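Workspaces > Small Desks > Gallery

Search the gallery Type a keyword Go

New Rooms Desks Storage Readers' Corners

The little whiteboard on the white table

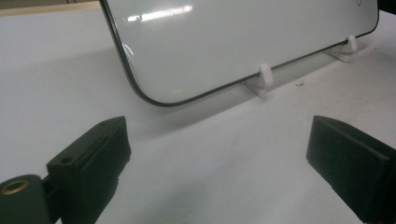 2 min read

I've wanted a small whiteboard on my work table for ages, and I kept putting it off (where would it even go?). The walls in my Dirkville place are old plaster and I'm not drilling into them again, so it had to be one that stands up by itself. I finally gave in and got one in January, and I love it way more than a person should love an office supply!

White board, white table, white clips. I know, I know. I went back and forth on a wood-look one at the Salehi store for about 45 minutes and came home with the plain one. The thin dark gray rim saves it, I think. Without that line around it the whole thing would melt into the tabletop.

The two stand clips hook over the bottom rim and have little feet that sit on the table. They're small! I expected something chunkier. I slide mine well apart, and I like the board leaning back a touch so I can read it from my chair without hunching.

It's glossy, so yes, it picks up the ceiling light. You get a bright streak across the upper left and a thinner one down the side. If you're fussy about glare, try turning the board a few degrees before you buy a new lamp. I write my lists low and to the right and it doesn't bother me.

There's a tiny red mark way up near the top right corner, and a few dark specks on the table in front. A matte off-white top shows every crumb and every dot, so if you're thinking of one for your own desk, keep a damp cloth in the drawer. I wipe mine down on weekends, or that's the plan anyway.

What goes on it: groceries, the library due date, whatever I promised my sister. I keep it to 6 lines or I stop reading it. Anything longer goes in the notebook, and the notebook goes in the tote, and then good luck to me.

Next up for this gallery is the pen tray I ordered from Sustum, plus the reading corner from my old apartment in Sondatcombe if I can find where I saved those pictures.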